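Kröger stovetop waffle iron, after one month of Sunday-style breakfasts

By Britta Reinholz
November 12, 2024

I wanted a waffle iron without a cable. Our kitchen has only one free outlet and the kettle lives there. My neighbor Rosemarie Ostermann has used a Kröger for years, the kind which you lay directly on the burner and turn over by hand, so I ordered the same one from the Geltinholm shop.

The iron is heavy. It is cast in two halves with a ball hinge, and the halves come apart for washing. My first batch stuck badly. I had followed the leaflet, which says to oil the plates one time and heat them. In my experience one time is too little. I repeated it on three evenings with a very thin coat of oil, and after this the waffles came out whole. 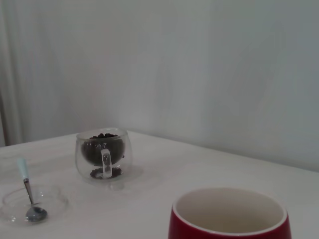
The pattern makes five hearts, and they are thinner than Belgian waffles. If you like them thick and soft inside, please look for a different iron. With my batter (eggs, flour, melted butter, a little buttermilk) I need two minutes on the first side and a bit less on the second. On a gas flame the color is even. On my mother's electric stove the middle became dark while the edges stayed pale, and I had to move the iron a little every half minute.

The handles are the weak point. They are long enough, but the metal close to the hinge gets very hot, and I burned a knuckle in the first week. I now wear a Handska oven glove on the left hand - the thin one, because with the thick one I can't feel the latch. 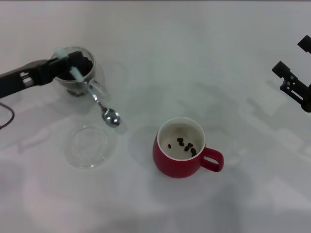 Cleaning is easy when the plates are still warm. I use a dry brush and then a paper towel. I tried soap once, and the next two waffles stuck again, so I don't recommend it. The outside has some brown spots from spilled batter which do not go away. They don't disturb me.

One waffle at a time is slow for a family. For 4 people I stand at the stove for the whole breakfast and eat last. When Eckhard Weidemann and his boys visited us, I gave up and made pancakes in the big pan.

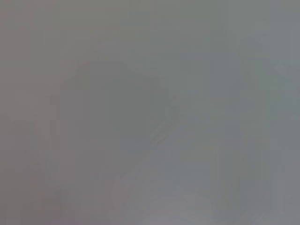

Would I buy it again?

Yes, for two or three people and a gas stove. The waffles are crisp and they stay crisp on a rack until the coffee is ready. For a larger table I would take an electric model with two plates, even if I must unplug the kettle.

Last updated: November
Contact | Copyright Britta Reinholz | Back to top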